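Stemix Scene Kit
Simulated tabletop environments for manipulation research

Overview
Stemix Scene Kit is a software package for building and running simulated pick-and-place tasks with a single robot arm. It was written for labs that train a policy mostly in simulation and need the results to say something about the real robot. Each license includes the scene generator, the task library, the evaluation runner and the full settings used in our July study.

What it does
The generator takes one task and produces many versions of it. The task stays the same while the room around it changes: floor pattern, wall texture, table surface, lighting, camera position and the color of the container. Object start positions are drawn again for every episode. All draws are seeded, so an episode that fails can be replayed exactly as it ran.

The task library has 69 tasks. Most are short, such as placing an object in a basket or moving it from one side of the table to the other. A smaller group asks for two actions in order.

The method behind it
The kit grew out of work by Femke Boersma and Kyung-tae Noh on what they call paired variation. In ordinary randomization every setting changes at once, and it is hard to tell which one the policy depends on. In paired variation each episode is run twice from the same start state with one setting changed between the two runs. The runner stores both and reports the difference.

In the July study we trained 5 policies on the same demonstrations and compared them this way. Wall and floor texture made little difference to any of them. Table texture mattered more than we expected, mainly at the moment of grasping, and camera height mattered most of all. Two of the policies that scored well under ordinary randomization dropped sharply when only the camera was moved.

Those results are for rigid objects and open containers. We have not tested cloth or anything with a lid. 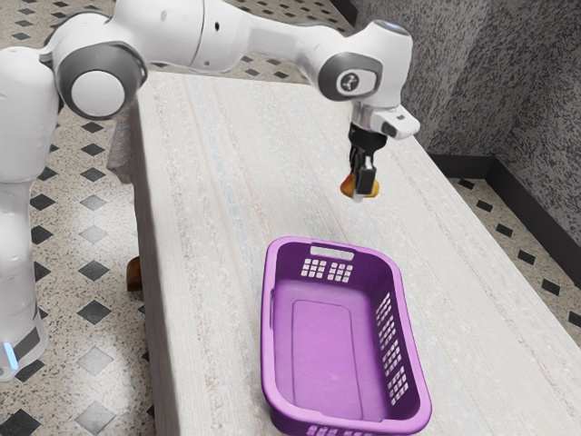 Container tasks are scored on the final resting position of the object. An object that touches the rim and falls outside counts as a failure, and so does one still held when time runs out. Scoring rules are plain text files and can be edited – Thijs Dierckx keeps a set of stricter ones on the downloads page.

Requirements
One workstation with a recent graphics card. A second card is useful for large batches but not required. Installation takes some 2 hours, most of it spent downloading textures.

Compatible add-ons
Duvar: extra wall and floor materials
Clemer: additional containers, including baskets and trays
Dijkstra: reporting tool for paired runs, with export to spreadsheet

Licensing and support
Academic licenses cover one lab and any number of users in it. Commercial licenses are priced per site. Both include updates for a year. The next update is due 10th December and adds paired variation for gripper friction. Saved episodes from the current version will still load.

For quotes, contact Kobe Mertens in sales. Questions about the study or the scoring rules go to Afonso Teixeira – please include the episode seed and your settings file.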